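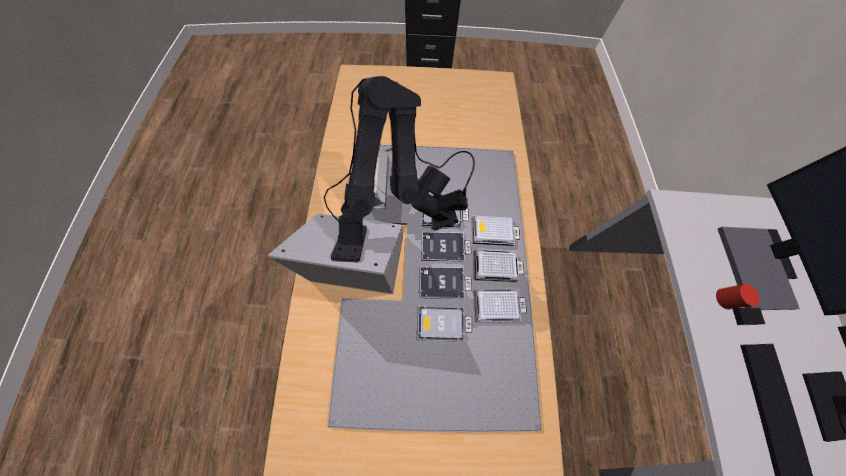
A robot arm can be taught a lab job inside a computer before it ever touches a real lab. Engineers call this training in simulation, and the method tested at the Preltatik lab is one kind of it. The job is to pick up a plate, carry it, and set it down in the right spot. A plate here does not mean a dinner plate. It is a flat block with many tiny cups, called wells, each one holding a drop of liquid. Some of the spots in the practice room have short names, such as LP1, LP2 and LP3, so that an order can be written as "take the plate from LP1." The arm bends at an elbow, much like yours, and a gripper at the end does the holding.

Why not practice on real plates?

Real plates spill and crack. A real arm also has to move slowly while it is learning, and a person must stand by to stop it. In a simulation a dropped plate costs nothing. The computer puts everything back and the arm tries again.

How does the arm learn?

It tries a move and gets a score. A plate that ends up flat and in the right spot scores high. A plate that is tipped or dropped scores zero. The program that controls the arm is called a policy. After each batch of tries, the policy is changed a little so that high scores become more likely. Sze-wing Hsieh, who ran the test, used 1,124 tries for each policy.

What was the question?

A simulation is never a perfect copy. Light in a real room changes during the day, and a table may be bumped a little to one side. Hsieh wanted to know if a policy would do better after practicing in a room that kept changing. The method is called domain randomization. "Domain" means the place where the robot works, and "randomization" means that parts of it are picked by chance.
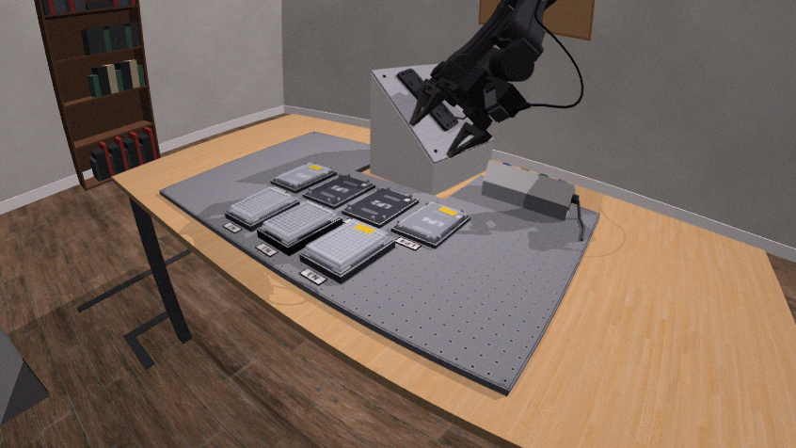 Two policies were trained. The first, named Yeh, practiced with the light and the table always the same. The second, named Lusutetti, got a new mix on every try. The light came from a different side, the plates were shifted by a small amount, and the colors of the table and floor were changed slightly. Both policies had the same number of tries and the same scoring rules.

What was the result?

Each policy was then tested in a new simulated room that neither had practiced in. Yeh set the plate down correctly in 45 percent of its tests. Lusutetti did so in 70 percent. Most of Yeh's misses came when a shadow fell across the plate it was meant to pick up.

Lusutetti learned more slowly at first. Early in training its scores were lower than Yeh's, and it took around seven hours longer to reach a steady score.

What is still not known?

The test did not use a real arm. That part is planned for December at the Stikurwood workshop, with both policies and the same list of moves.

Words to know

Policy: the program that picks the robot's next move.
Simulation: a copy of a place or thing, made inside a computer.
Well: one small cup in a lab plate.

Page last changed 7/3/20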